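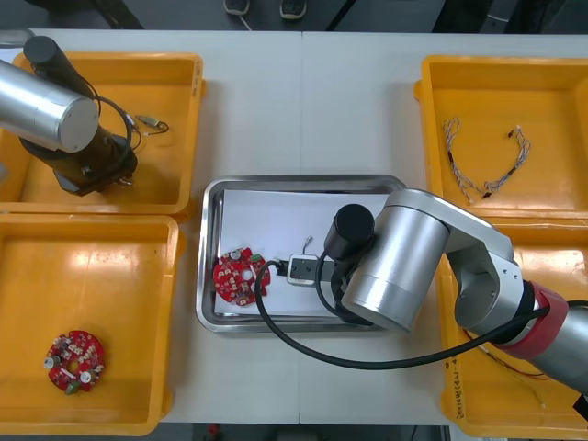
Arbeitstisch mit Behältern und Edelstahlschale

Zwischenbericht zum Vorhaben „Kolard – Wiederverwendung von Elektrokleinteilen im ländlichen Raum“
Berichtszeitraum: Januar bis Juni
Zuwendungsempfänger: Verbund Kreislaufwirtschaft Latutska

1. Stand der Umsetzung

Die Sammelstellen in Latutska und Clusov sind seit Februar in Betrieb. Die dritte Stelle im Ortsteil Espinoza konnte erst im April eröffnet werden, nachdem der Vermieter die brandschutztechnische Abnahme des Nebengebäudes nachgereicht hatte. Angenommen werden Haushaltskleingeräte, Netzteile, Leitungen und Steckverbinder. Altgeräte mit fest verbauten Akkumulatoren sind weiterhin ausgeschlossen und werden an die kommunale Annahmestelle verwiesen.

Bis zum Ende des Berichtszeitraums wurden 500 Geräte erfasst. Die Erfassung erfolgt nach dem mit dem Zuwendungsgeber abgestimmten Merkmalskatalog (Geräteart, Zustand, Verbleib). Im März wurde der Katalog um das Merkmal „Leitung beschädigt“ ergänzt; die zuvor angelegten Datensätze sind noch nicht vollständig nachgetragen.

Die Trennung der ausgebauten Kleinteile geschieht nach Art und Anschlussform. Metallteile mit angeschlossenen Leitungen werden gesondert geführt, da die Verwerter hierfür abweichende Annahmebedingungen haben.

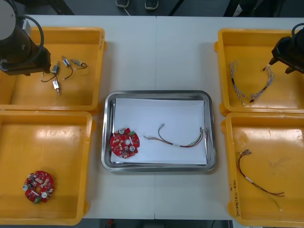
2. Bildungsangebote

Unter der Leitung von Maribel Inga fanden sieben Kurse statt, zwei davon in den Räumen der Volkshochschule Clusov. Vermittelt wurden Grundlagen der Gerätesicherheit, das Prüfen von Anschlussleitungen und die Abgrenzung zwischen Reparatur und Entsorgung. Insgesamt nahmen 50 Personen teil. Die Nachfrage bei Auszubildenden blieb hinter der Planung zurück. Mit den Berufsschulen wurde daher vereinbart, die Termine im zweiten Halbjahr an den Blockunterricht anzupassen.

Das Lehrheft „Leitungen und Verbinder“ liegt im Entwurf vor. Die fachliche Durchsicht hat Wilson Giraldo übernommen. Offen sind noch die Abschnitte zu Quetschverbindungen und zur Kennzeichnung mehradriger Leitungen. 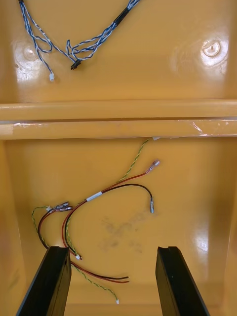
Blau-weiß verdrillte Adern

3. Mittelverwendung

Von den bewilligten Sachmitteln sind 50 Prozent verausgabt. Der Personalmittelabruf liegt unter dem Ansatz, weil die Koordinationsstelle in Espinoza bis März unbesetzt war; sie wird nun von Jhosep Benavides wahrgenommen. Eine Übertragung der Restmittel in das zweite Halbjahr wird mit gesondertem Schreiben beantragt. Die Belegliste ist als Anlage 2 beigefügt, das Inventarverzeichnis als Anlage 3.

4. Abweichungen und Ausblick

Der Transport zwischen den Sammelstellen erwies sich als aufwendiger als angenommen. Die vorgesehene Mitnutzung des kommunalen Fahrzeugs war nur vormittags bis 11 Uhr möglich, wodurch sich in Clusov wiederholt Rückstände bildeten. Roxana Nina verhandelt derzeit mit dem Bauhof über ein zusätzliches Zeitfenster.

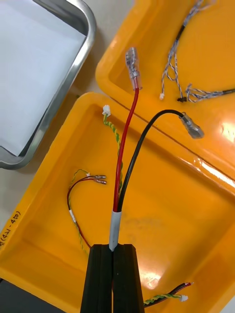 Sollte bis September keine Einigung erzielt werden, ist die Beauftragung eines örtlichen Fuhrunternehmens vorgesehen. Die hierfür erforderliche Umwidmung innerhalb der Sachmittel wäre kostenneutral.

Für das zweite Halbjahr sind der Abschluss der Datennachträge, die Drucklegung des Lehrhefts und eine Befragung der abgebenden Haushalte geplant. Den Fragebogen stimmt Ryota Uchida mit der Evaluationsstelle ab. Der Sachbericht zum Jahresende wird fristgerecht vorgelegt.

Anlagen: 1 Terminübersicht Kurse, 2 Belegliste, 3 Inventarverzeichnis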